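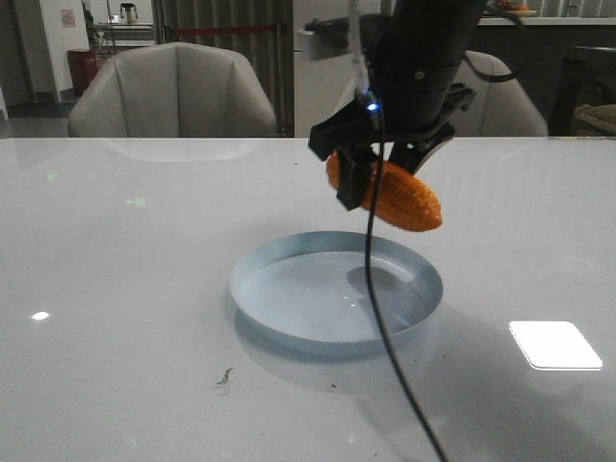

Play food sets are back in the Butstead Toy Library

By Iestyn Hughes
December

The Butstead Toy Library has put its play food back on the lending shelves after a two-month break to sort, wash and relabel the collection. Members can borrow sets again from Saturday, when the library opens at 10 a.m.

The collection had grown to more than 3000 separate pieces, most of them fruit and vegetables, along with dishes, pans and cups. Many came from house clearances and from a nursery that closed in the spring. Over the years the sets had become mixed, and families were often taking home a bag with four carrots and no plate, or a tea set with one saucer.

Wagner Dantas, who runs the lending desk, said the library stopped taking play food loans in October so that every piece could be checked.

"We had bags that nobody had opened since the last move," Dantas said. "Some of it was fine and just needed a wash. Some of it was cracked, and that went in the recycling or the trash."

The pieces have been made up into 56 sets, each in a drawstring bag with a card listing what belongs in it. The smallest sets are meant for toddlers and have only large items, such as corn, eggplant and bread rolls, with a shallow dish to put them in. The larger ones are for children aged three and over and include cups, spoons and a pan with a lid.

Two of the bigger groups come from makers whose toys turn up often in local donations. The Plusik pieces are soft vinyl and were kept together as vegetable sets. The Promik pieces are hard plastic and were divided into breakfast and market sets. Anything without a maker's mark was sorted by size.

Color was left alone. Dantas said a few parents had asked whether faded or oddly colored pieces would be taken out, and the library decided to keep them as long as they were sound.

"A child will cook with anything," he said. "We looked at whether it was split, whether it had a sharp seam and whether it would come clean. That was the whole test."

The washing was done in the kitchen behind the lending room. Hard pieces were soaked in warm water and dish soap, scrubbed with a soft brush and left on racks overnight. Hollow pieces took longer. Any with a hole in the base were squeezed out and stood on end for two days, and those that still held water after that were thrown away. Cloth items, including a set of felt pancakes, went through a machine on a cool cycle.

Borrowers will be asked to wipe the pieces before bringing them back and to check them against the card. There is no charge for a missing item if it is reported, but a set with more than three pieces gone will be held at the desk until replacements are found. A tub of spare vegetables and dishes is kept for that purpose.

The loan period for play food is now 20 days, up from two weeks. Members may take one set at a time, in addition to their usual puzzles and games. Sets can be renewed once by phone or at the desk, unless another family is waiting.

The library has also bought new shelving from Zeman, a furniture supplier in the town, to replace the stacked crates that used to stand under the window. The shelves are low enough for children to reach the bags themselves. Toddler sets are on the bottom two rows and the larger sets are above them. The crates have been moved to the storeroom and will be used for train track, the next part of the collection due to be sorted.

A small table near the entrance will have a few dishes and pieces of play food left out during opening hours, so children can try them while their parents return items. Those pieces are not for loan.

Donations of play food are on hold until February while the new system settles in. The library is still accepting wooden puzzles, picture books and board games in complete condition. Items can be left at the desk during opening hours but should not be left outside the door.

Membership forms are available at the desk. Current members do not need to sign up again to borrow from the play food shelves.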